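Reliability Engineer, Gripper Fault Investigation
Brurkero Robotics, Jakab Street laboratory
Full time, fixed term, 24 months
Reports to: Dwynwen Jarman, Manipulation Safety Lead
Reference: BR-716

Background

In October the Dillmont arm cell recorded an uncommanded gripper closure during an approach move. The arm was under program control at reduced speed with the guard door closed. No one was injured. The fingers closed before the grasp command was issued and the controller logged no fault. The operator used the emergency stop and the cell was locked out at 4:10 pm.

A search of the archived logs found the same signature in earlier runs. Out of 355 approach moves reviewed, 2 showed finger motor current rising ahead of the command. In both, the object was gripped as intended and the run had been marked as a pass. Our review process compared the final state of the object with the expected state and did not look at the order of events. That check has been replaced, but the cause of the early closure has not been established.

Three explanations remain open:

1. A stale position setpoint is being released when the gripper driver reconnects after a dropped packet.
2. Electrical noise is coupling into the enable line where it shares a cable chain with the wrist camera supply.
3. The Priltisau motion library is reordering queued commands under load.

The first is favoured by the software group, the second by the technicians. The evidence to date does not separate them. We are recruiting an engineer to take over the investigation, bring it to a documented finding and carry the corrective work through to release.

The role

You will own the fault file. In practice this means:

Reproducing the early closure on the test cell under controlled conditions, with independent logging of the enable line, the motor current and the command stream on a common clock.

Designing the injection tests for dropped packets, supply disturbance and processor load, and agreeing pass criteria with the safety lead before any test is run.

Reviewing the cable routing and earthing on all cells that use the same wrist assembly, and specifying changes to the harness where needed.

Revising the risk assessment for work near the gripper. The current version treats finger force as low hazard on the basis of a closing speed that was measured with a healthy driver.

Writing the final report for an engineering audience and a shorter one for cell operators.

Some of the work is repetitive. A test block may take several shifts of the same approach move with small changes to timing, and the logs must be read in full whether or not anything appears in them. There is occasional evening work when the building supply is quieter. Time worked in the evening is taken back by arrangement.

The cell and the people

The test cell is a single bench-mounted arm with a parallel gripper and a wrist camera. Trials use light household articles placed on a gridded surface. The interlock was rebuilt after the October event, and power to the gripper is now removed by a hardware relay that does not depend on the controller.

You will work with Man-sik Chae (embedded software), Edin Trajkovski (electrical) and Apolline Charpentier (data and logging). The position does not supervise staff. Dorottya Bognár maintains the shared lockout register and provides the site induction, which must be completed before you are given a cell key.

Selection criteria

Essential:

A degree in mechatronic, electrical or computer engineering, or a trade qualification with substantial experience in industrial automation.

A fault investigation you have personally carried to a finding. It need not have involved a robot. We are interested in how competing causes were excluded.

Working knowledge of fieldbus or Ethernet-based device communication, including the capture and interpretation of traffic.

Competent use of an oscilloscope and current probes on live low-voltage equipment.

Clear written English. The fault file is read by people who were not present for the tests.

Desirable:

Familiarity with functional safety practice for machinery.

C++ and Python to a standard where you can modify a driver and analyse the output.

Experience with timestamp alignment across devices that do not share a clock source.

Tests at the bench

The approach phase is the portion of the move under study. Wrist camera images are stored with the motor current trace and are used to check finger position relative to the object. A candidate should be comfortable working from close views in which only part of the object is visible. 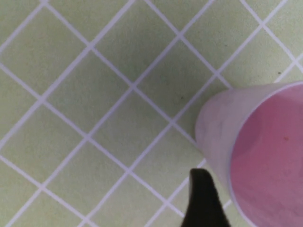

Wrist camera view: gripper finger beside a pink plastic cup on the gridded surface.

Grid lines give a useful reference for the direction of travel but are not calibrated for measurement. Finger opening is taken from the encoder. One of your early tasks will be to decide whether the encoder can be trusted during a reconnect, or whether a separate sensor must be fitted.

Conditions

Salary is set according to experience and is discussed at first interview. Superannuation is paid in addition. Four weeks of annual leave apply. The work is on site and cannot be done remotely, apart from report writing by agreement. Safety footwear and eye protection are supplied. Applicants must hold the right to work in Australia for the full term.

How to apply

Send a CV and a statement of no more than two pages to the recruitment desk, quoting BR-716. The statement should describe one fault you investigated: the symptom, the causes considered, the test that separated them and what was changed afterwards. Please remove client names where you are bound by confidentiality.

Shortlisted applicants will attend an interview at the laboratory with Dwynwen Jarman and Edin Trajkovski. It includes a 90-minute exercise using an extract of the October logs. A laptop is provided and the analysis may be done in any language you choose. Travel from interstate is reimbursed at economy rates on presentation of receipts.

Technical enquiries about the fault should go to Dwynwen Jarman through the main switchboard. Unredacted logs are not released before interview.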